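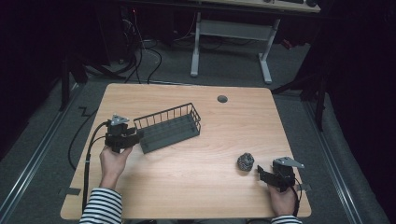 Ticket 1822
Subject: Wire sink basket, rust marks and poor drainage
Site: Nornlow, second floor kitchen
Opened by: Mirjam Danzer
Assigned to: Unai Lozano
Priority: Low
Status: Closed

Original report (Mirjam Danzer)
The dark grey wire basket that holds the scrubber next to the sink leaves brown spots on the counter. Water also stays in the base after the evening wash-up. I have moved the basket and the metal mesh scrubber off the counter until someone can look at them. The basket was bought with the rest of the kitchen supplies in February. Please advise whether to clean it or replace it.

09:10 Unai Lozano
Picked up. Questions before I come up:
1. Are the spots under the basket only, or also where the scrubber gets left?
2. Do they wipe off with a damp cloth?
3. Does the basket rock when pressed at a corner?

09:35 Mirjam Danzer
1. Mostly under the basket. One near the faucet where people drop the scrubber.
2. Partly. A faint ring stays.
3. Yes, slightly, at the end nearest the wall.

11:20 Unai Lozano
Went up to check. Findings:

Base. Solid, no drain holes. Anything that drips off the scrubber stays in the base until it evaporates or spills over the low front edge. This model has a railing at the back only, so spillover goes forward onto the counter.

Coating. Wiped down with a white cloth. No brown transfer from the railing or the end frame. Slight transfer from the upper face of the base.

Scrubber. Left on a damp paper towel for the next check.

Counter. Brown ring at the faucet is the same color as the spots under the basket. Removed with baking soda paste, ten minutes, soft sponge. Faint outline remains at the seam of the backsplash.

Level. Counter falls slightly toward the wall. The rocking is from the counter, as the basket sits flat on the worktable.

14:50 Unai Lozano
Paper towel under the scrubber has brown specks over the contact area. Second towel under the empty basket, also damp, is clean. Working conclusion: the marks come from the scrubber and are carried in the standing water. Basket coating is not the source.

15:05 Wen-hsiung Chang
Can we just drill the base? I have a step bit.

15:12 Unai Lozano
Please don't. Drilling exposes bare metal at every hole and we would then have a real coating problem. It would also drain straight onto the counter.

15:30 Mirjam Danzer
There is a spare Brekero drip tray in the cabinet, with a spout. Would that fit underneath?

15:48 Unai Lozano
Tried it. Fits lengthwise, but with a solid base above it the tray catches only what comes over the front. No improvement for the water inside the basket. Put the tray back.

Changes made
- Basket washed with dish soap, rinsed, dried by hand.
- Plastic mesh mat cut to size and placed inside the base to lift the scrubber clear of the water.
- Old scrubber discarded. Replacement is listed by the supplier as stainless. Same damp towel test applied overnight.
- Felt pad tried under the wall-side end, then removed. It soaked up water. Replaced with a clear rubber bumper.

Day 2, 08:40 Unai Lozano
Replacement scrubber: towel clean. Base: small amount of water under the mat, clear. Counter: no new marks. Mat lifted out and rinsed without trouble.

Day 2, 08:55 Wen-hsiung Chang
Faint outline at the backsplash is still there.

Day 2, 09:02 Unai Lozano
Known. The stain is in the sealant. Logged separately with Kwan-ho Yang for the next time the seam is redone. Do not use bleach on it.

Day 9, 16:20 Mirjam Danzer
No spots this week. People still leave the scrubber by the faucet, but it has not marked anything. The mat gets slimy if left.

Day 9, 16:31 Unai Lozano
Rinse the mat when the sink strainer is emptied. Added to the kitchen sheet, line 161. Shake out the scrubber before it goes back in the basket.

Resolution: scrubber replaced, mat fitted, basket kept in service.
Follow-up: sealant at backsplash (K. Yang), open.
Closed by: Unai Lozano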